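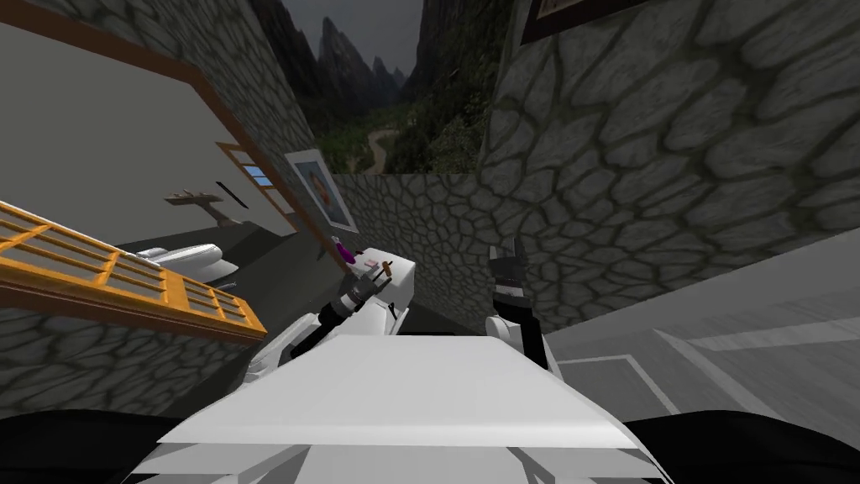

What does a home energy assessment cover?
A home energy assessment is a review of how a house uses and loses energy. The assessor looks at insulation, air leakage, windows and doors, heating and cooling equipment, ductwork, water heating and, where the homeowner agrees, past utility bills. A written report follows, with recommended improvements listed in the order in which the assessor believes they should be done.

Who carries out assessments for the Waleck program?
Assessments are carried out by staff of Waleck Home Energy Services and by contractors approved under the program. All assessors complete the same training and use the same report form. The training is supervised by Shih-chieh Hsueh, Director of Field Standards. Assessors carry an identification card and will show it at the door on request.

Is an assessment the same as a home inspection?
No. A home inspection is usually ordered by a buyer before a sale and is concerned with the general condition of the property, including the roof, foundation, wiring and plumbing. An energy assessment is limited to energy use and to safety matters connected with it, such as the venting of a furnace. It should not be relied on in place of an inspection, and lenders do not normally accept it as one.

How much does an assessment cost?
The standard fee is $150 for a single-family house or a townhouse. The fee is due when the appointment is confirmed. If the homeowner later completes at least one recommended improvement through the program, the full fee is credited against the cost of that work. Only one credit is given per property.

How long will the visit take?
Most visits last between two and four hours. Older houses, houses with additions and houses with more than one heating system take longer. An adult must be present for the whole visit. The assessor will ask to go into every room, as well as the attic, basement and crawl space if there is safe access.

How should I prepare?
Please clear a path to the furnace, water heater, electrical panel and attic hatch. Close all windows and fireplace dampers. Fires in wood stoves and fireplaces must be fully out, and ashes removed or covered, because the air leakage test can draw ash into the room. Pets should be kept in a closed area or outdoors. It is helpful to have 12 months of utility bills on hand, although the visit can go ahead without them.

What is an air leakage test?
A fan is mounted temporarily in an exterior doorway and used to lower the air pressure inside the house. Outside air then enters through gaps and cracks, and the assessor measures the flow and notes where the leaks are. The test is not harmful to the house or its contents. Residents may feel drafts while the fan is running.

Are there houses in which the test cannot be done?
The test is not performed where there is loose or damaged material suspected of containing asbestos, where there is extensive mold, or where a major renovation has left walls open to the outside. In these cases the assessor completes the remainder of the visit and notes the reason in the report. The test may be scheduled later at no added charge once the condition has been corrected.

Which improvements are recommended most often?
Air sealing in the attic and basement is the most common recommendation, followed by added attic insulation and the sealing of ducts. These measures are generally modest in cost compared with new equipment. Replacement windows are recommended less often than homeowners expect. Windows in sound condition can frequently be improved with weatherstripping or storm panels at a much lower price.

Should I insulate before replacing my furnace or heat pump?
In most cases, yes. A house that has been sealed and insulated needs less heating and cooling, and smaller equipment may then be enough. Equipment sized for the house as it was before the work may be too large, and oversized equipment tends to switch on and off more than it should. If the existing furnace has failed or is unsafe, it should of course be replaced without delay - please ask the contractor to take any planned insulation work into account when choosing the size.

Will these improvements raise the value of my home?
The program makes no promise on this point. Resale value depends on the local market, the age and style of the house, and the preferences of buyers at the time. Some buyers do ask about utility costs, and homeowners are encouraged to keep the assessment report, paid invoices and product warranties together so that they can be shown to a real estate agent or appraiser.

What financial help is available?
Eligible homeowners may apply for a program rebate of up to $2,000 per property. The rebate covers part of the cost of air sealing, insulation and duct sealing. It does not cover windows, roofing, solar panels or cosmetic repairs. Rebates are paid after the work is finished and the final paperwork has been approved. Funds are assigned in the order in which complete applications are received, and the new program year opens each July.

Can I finance the part that the rebate does not cover?
Home improvement loans are offered to program participants through Zodala Lending. Rates and terms are set by the lender and depend on the applicant's credit and income. Waleck does not take part in lending decisions and receives no fee for referrals. Homeowners are free to use any other lender, a home equity line of credit or their own savings, and their choice has no effect on the rebate.

May I choose my own contractor?
Any contractor on the approved list may be used. Lai Insulation and Skistania Heating and Air currently serve all areas covered by the program, and other firms serve some of them. A contractor who is not on the list may apply to be added, but approval must be granted before work begins. Work done by a contractor who was not approved at the time does not qualify for a rebate. The program advises homeowners to obtain more than one written estimate.

Can I do the work myself and still receive a rebate?
Homeowners may seal air leaks and insulate an attic themselves if they wish, but labor performed by the owner is not eligible, and materials bought for such work are not reimbursed. The $150 fee credit also does not apply. Those who plan to do their own work may still find the report useful as a guide to where to begin.

Do I need a building permit?
Air sealing and added insulation do not require a permit in many communities, while new heating and cooling equipment usually does. Rules differ from one town to the next. The contractor is responsible for obtaining any permit, and the cost should appear as a separate line on the estimate.

I rent my home. Can I request an assessment?
Tenants may request an assessment with the written consent of the property owner. The consent form must be signed before the appointment is confirmed. Rebates are paid only to the owner. Condominium owners should check with their association first, particularly if attic space or exterior walls are held in common.

What happens after the work is finished?
The contractor submits a completion form and the final invoice. A program representative may then contact the homeowner to arrange a follow-up visit, at which the air leakage test is repeated and the work is checked against the report. Any defect found must be corrected by the contractor before the rebate is released. Payment is usually mailed within six weeks of final approval.

What if I disagree with the report?
Homeowners may ask for a review in writing. The request should state which finding or recommendation is in question and should include a copy of the report. Reviews are handled by the Field Standards office and do not involve the assessor who made the original visit. A second visit will be arranged if it is needed.

How do I change or cancel an appointment?
Appointments may be changed or canceled without charge up to two business days before the visit. After that time, a $50 fee is kept and the balance is returned. Please call the scheduling office between 8:30 a.m. and 4:30 p.m., extension 633. Messages left after 4:30 p.m. are treated as received on the next business day.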